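ロボットアームが入ってから、休憩室でも廊下でも同じことを何度も聞かれるので、まとめて書いておくことにしました。書いているのはオリアナ・バリエントス（Oriana Barrientos）です。普段は検査ラインの夜勤明けにコーヒーを飲みすぎている人、と言えばたぶん通じます。くだけた書き方ですが、中身はちゃんと係のみんなに読んでもらって直しました。

最終更新：10月25日（日）

# アーム導入よくある質問

## そもそも、どの作業が変わるの？

いまのところ、Detenの操作盤まわりだけです。起動前の点検で盤の前に立って、切替を合わせて、表示を見て、チェック表に書いて、次の台へ。あの一連の流れのうち、盤に触る部分をアームに任せていきます。材料の段取り、刃の交換、清掃はこれまでどおり人がやります。梱包のほうは話も出ていません（梱包の人たちから一番よく聞かれるんですけどね！）。

## 私の仕事、なくなりますか？

これがいちばん多い質問です。私も最初の説明会で手を挙げて聞きました。今回の導入で人を減らす予定はない、というのが会社の答えで、議事録にも残っています。ただ、仕事の中身は変わります。点検で台を回っていた時間が減って、そのぶん動作の確認や、アームが止まったときの判断が増えます。私自身、7月からは一日の動きがだいぶ違ってきました。歩く量が減ってズボンがきつくなった、という苦情は受け付けていません。

## シミュレーションって何をしているの？

本物の盤で試す前に、画面の中で動きを組んでいます。ソフトはBrurkoraというもので、盤やアームを3Dで置いて、指先をどこへどう近づけるかを何度でもやり直せます。ぶつけても誰も怒られないのがいいところです。

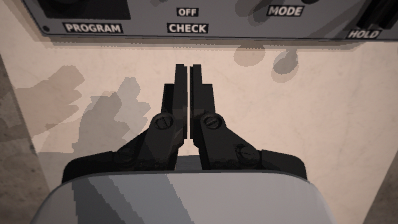 Ekwueme工場 製造二課 自動化準備係

盤の文字はPROGRAM、OFF、CHECK、MODE、HOLDと英語のままで、グリッパーの指がCHECKのほうへまっすぐ向いています。二本の指はほとんどくっついていて、間はほんの細いすき間だけ。手首側からの眺めなので、人が盤の前に立ったときとはずいぶん感じが違いますよね。私はこの視点に慣れるまで時間がかかりました。見ているとつい自分の首が傾いてくるんです。

## 画面の中でうまくいけば、本番も大丈夫？

そこまで甘くないです。シミュレーションで決められるのは、近づく向きや順番、だいたいの通り道まで。実機のつまみの固さとか、油でちょっと滑る感じとか、照明の映り込みとかは現場で合わせるしかありません。だから現場の人に立ち会ってもらっています。「そこ、二番の台だけ固いよ」のひと言で半日助かったことがありました。

画面の中での試行は、ひとつの動作につき200回を目安にしています。そのあと実機で、速度を落として15回。途中で一度でも変な動きをしたら最初からやり直しです。面倒ですけど、ここは係の中でも意見が割れませんでした。

## プログラミングができないと係に入れませんか？

入れます！私も書けませんでした。いまも胸を張って書けるとは言えません。動作の登録はZulasexという社内の画面から、手順を並べていく形でできます。最初に覚えるのは画面の操作より、「自分がいつも手でやっていることを順番に言葉にする」ほうで、これが案外むずかしい。つまみを回す前に何を見ているか、回したあとどこで「よし」と思っているか。十年やっている人ほど、無意識に済ませていて出てこないんです。

ベテランの方にはぜひ一度、横で実況しながら点検してもらえるとうれしいです。恥ずかしいのは最初の三分だけです。

## アームが止まったらどうすればいい？

まず、手を出さないでください。動いていないように見えても、待っているだけのことがあります。

1. 柵の外から表示灯の色を確認する
2. 赤なら非常停止を押して、係の内線に連絡する
3. 黄色なら再開待ちなので、係の者が来るまで触らない
4. 止まった時刻と台の番号を連絡ノートに書く

自分で再開ボタンを押すのは、講習を終えた人だけです。「急いでたから」で押してしまった例が一度あって、けがはなかったものの、私は本気で冷や汗をかきました。

## 手動での点検はもうやらないの？

やります。週に一度は人の手で全部の台を回ります。アームが休みの日に誰も手順を覚えていない、では困りますからね。新しく入った人にも、先に手でのやり方を覚えてもらいます。チェック表も紙のまま残しました。電子化してほしいという声は届いていて、そちらは別件で相談中です。

## 正直、楽になりましたか？

人によります。私は膝が楽になりました。盤の高さが中途半端で、点検のたびにかがんでいたので。逆に、画面を見る時間が増えて目が疲れるという人もいます。それから、音です。アームの動作音が気になるという意見が夜勤から続いていて、夜間の速度を少し下げる設定を試しているところです。

さみしいという感想もありました。点検で回りながら隣の台の人と交わしていた、あのひと言ふた言。たしかに減りました。朝の引き継ぎを少し長めに取るようにしてみましたが、これで足りるのか私にもまだわかりません。

## 記録はどこまで残るの？人も監視される？

残るのはアームの動作だけです。7月の一か月分で2,053件ありました。時刻、台の番号、動作名、結果が入っていて、誰がそばにいたかは入っていません。作業者の評価には使わないと、課の決まりにも書いてあります。中身を見たい人には係の机でいつでもお見せします。

## 講習はどうやって申し込むの？

掲示板の横の用紙に名前を書いて、箱に入れてください。一回四人までで、座学が午前、実機が午後です。夜勤の人向けの回もあります。希望が多ければ回を増やします。

ここにない質問も、同じ箱に入れてもらえれば次の更新で答えます。匿名でも大丈夫です。字がきれいだとちょっと助かります。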